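Chapter 6
Working in Simulation Before Working on the Bench

In this chapter you will learn:
how to set up a simulated gripper
why a marker is fixed to the gripper housing
how to keep a run log that another team can read
when to move from the simulator to the workshop

In October the robotics club at Retmont entered the Curnora schools' challenge for the first time. The club had one gripper, shared between two teams, and a workshop that closed at half past five. Their teacher, Virgil Bogdan, decided that both teams would spend the first half of the term in the simulator and book the real gripper only when a program had passed its checks.

The first team wrote its approach program in a week and ran it 141 times. Most of the early runs failed for the same reason: the program held the gripper's position in one set of coordinates and the target's position in another. Nothing was damaged, and the students could stop a run, change a line and start again. By the end of term the two teams had logged 856 runs between them.

You will follow the same order of work. Section 6.1 deals with coordinate frames, which you met briefly in Chapter 4. Section 6.2 introduces the square coded marker. A program that knows the true size of the marker can work out from a single view how far away it is and which way it is turned. Section 6.3 covers closing the fingers, and Section 6.4 the run log.
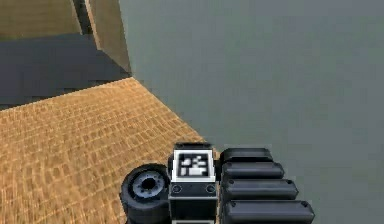 Surfaces need some care as well. In a simulator, the colour and texture of a surface are set separately from its friction and stiffness, so a surface that looks rough may behave as if it were polished. The Retmont teams lost several afternoons to this before they began writing the friction value at the top of every log sheet.

Before you start Section 6.1, check that you can open the Trornville practice files and save a run under your own team name. Keep your Chapter 4 notes to hand for Exercise 2.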